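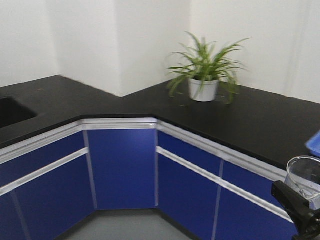

4. The corner as a place in its own right

Figure 3. Inside corner of an L-shaped kitchen counter, with the sink on the left run and a potted plant toward the wall on the right run.

Corners were the best surprise of this study. We had planned to write about sinks and stoves, the spots that fill most of the literature on small kitchens, and our first interview guide had only 2 questions on corners out of 104. By the end of October almost every household visit was running over time at exactly this point, with people leaning on the counter and telling us at length what they kept there, what they used to keep there, and what a brother-in-law thought they should do with it!

4.1 Depth and reach

An inside corner is the deepest part of a counter, and the farthest part of it is hard to reach for anyone standing squarely at either run. In the kitchen in Figure 3 a boxed section of wall comes forward to meet the corner, so some of that deep zone is taken up by the building itself. Our participants nearly always spoke of such columns as a loss ("they stole my corner," as one put it). We came to see them more kindly. A column brings the back of the corner closer to the hand, and it splits one long wall into two short ones, each with its own small stretch of counter to look after. In the group of kitchens with columns, people described wiping the corner as part of the normal evening routine. In the group without, the back of the corner was more often a job for the weekend, or for guests coming.

Welington Dantas, who carried out most of the reach tests, placed a marker 300 mm from the counter edge and asked each participant to touch it from wherever they usually stood to chop vegetables. We had expected people to lean. Many took a side step first, quite without thinking, and several laughed when it was pointed out to them. That little side step is one of our favorite findings, and we return to it in Section 6.

4.2 What lives on the counter

Plants came up again and again. The one in Figure 3, with its long arching leaves in a small white pot, stands back on the right-hand run close to the wall, with the sink on the other run. This matches a pattern Daranee Luangrath had noticed early in her field notes: a plant is often given the part of the counter that is awkward for cooking but easy to see from the room. Participants talked about these plants with real warmth. They were cuttings from a mother or a neighbor, or the one survivor of a windowsill collection, and moving one to make space for a toaster could be a matter for family debate.

Color also shaped what people felt they could leave out. A matte black counter against bare white walls makes a strong background, and the blue cabinet fronts in this kitchen add a third bold tone. Owners of dark counters told us that flour and crumbs nagged at them all day, while water spots bothered them mainly around the sink. Owners of pale counters said nearly the reverse, with coffee at the top of their list. Both groups were sure the other had it easier.

4.3 Below the counter

The corner panel in Figure 3 is a single flat blue face with no handle on it, in contrast to the left run, where a horizontal rail serves as a pull. A photograph cannot tell us what lies behind such a panel, and we make no claim about this one. Across the wider sample, though, blank corner fronts stirred up plenty of talk. In 9 households people did not know whether the space behind theirs was hollow. One couple had lived with the question for years and had built up rival theories, which they were delighted to explain to us in turn.

Where the space could be opened, it was usually home to the large and the seldom used: preserving pots, fondue sets, the second-best roasting pan. Marloes Vermeulen has suggested the term "deep shelf" for this kind of storage, and we use it from here on. Deep shelves are not neglected. People could list what was on them with surprising accuracy, often from back to front, and they tied each item to a holiday or a visitor. The upper drawers near the sink, opened many times a day, were recalled far less well.

4.4 A note on the sink run

How far the corner lies from the sink matters for drying. When the sink sits well along one run, the counter between it and the corner tends to become the draining area, whatever the kitchen's designer had in mind. Participants with recessed sinks described this stretch in terms of sides: a "wet side" and a "good side," with the corner as the border. Arvid Öberg's interviews contain several lively accounts of how that border is kept, mostly with a folded towel. We take up the towel, and the rules that go with it, in the next section.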